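Skullow paint drop-off moves to Salazar Hall, hours cut

8/20/18

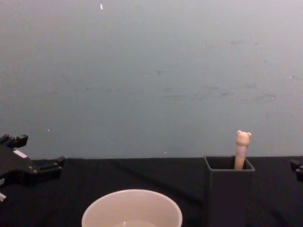
A table with a black cloth against a scuffed wall.

The town's leftover paint drop-off is moving. Starting next week it's out of the Tumano Road garage and into the side room at Salazar Hall, same days as before but shorter hours, 10 to 2. No more evening drop-offs, at least through winter.

The town says the garage lease ran out in May and the owner wanted more rent. Month to month since then. Salazar Hall is free to use, heated, and on the bus line, wich the garage never was.

Residents brought in 2,953 cans last year, most of it latex wall paint in half-full gallons. The good stuff gets sorted by color and given away. The rest goes out by truck to the plant in Irkusero.

New limit: 15 cans per household per visit. Used to be no limit. Landlords clearing out whole basements were filling the shelves in one trip, according to the notice, and people behind them in line got turned away.

What they take: latex, oil-based, stain, primer, deck sealer. Lids on, labels readable. What they don't: spray cans, thinner, driveway tar, anything leaking or in a jar. Dried-out latex can go in regular trash with the lid off, and always could.

Free paint is still free. Take what you want, sign the sheet. Whites and off-whites go first, so come early if your doing a ceiling. Plenty of tan. Mixed five-gallon buckets will be back too, one kind for indoors and one for out, but not untill the mixing drum is moved over from the garage.

Parking is behind the hall, enter off the alley. Do not leave cans at the door after hours. The town got complaints about that at the old place and says it will start writing tickets.

Contractors still need a permit from the public works window. Price hasn't changed. Old permits are good at the new location until they expire.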